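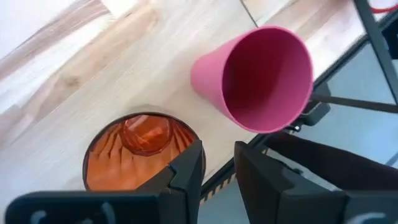
Tumbler and orange tub on the bench, jaws open.

Home | Notebook | Bench log | Parts | Contact

May 30, 2024

Sorting trial for Niltdale, cups and tubs. Ran the Starnach program unchanged from last time apart from the approach height, which I brought down 6 mm. Total picks logged since November is now 2564, of which 457 are on this version.

Tumblers lying on their side are still the slow ones. The arm wants to come in over the rim and the wall flexes when it closes. Have asked Dralbridge whether the softer finger pads can be had in the same width. Tubs are fine if the jaw goes over the edge squarely. Clear and coloured plastic to be logged separately from now on, as we keep mixing the two and then arguing about the numbers.

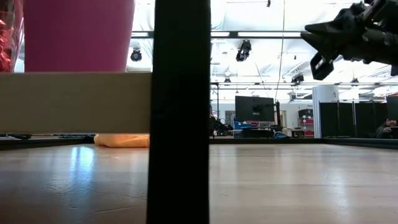 Photo: Yaman workshop

Notes on the job itself, for the Niltdale people. The packers there used to do all the sorting by hand, up to 84 trays a shift. With the arm on the first pass they get the rejects and the odd shapes, so the work left over is fiddlier and there is less of the easy stuff to rest on. Two of them said they would sooner rotate every hour than stay on rejects all morning. I think that is fair and it should go in the plan before we hand over.

They also want to be able to pause it themselves without ringing us. Agreed. Need to write that up on one side of A4, large type.

To do: pads, pause instructions, check the clamp on the table edge, back up the log.

Share | 2 comments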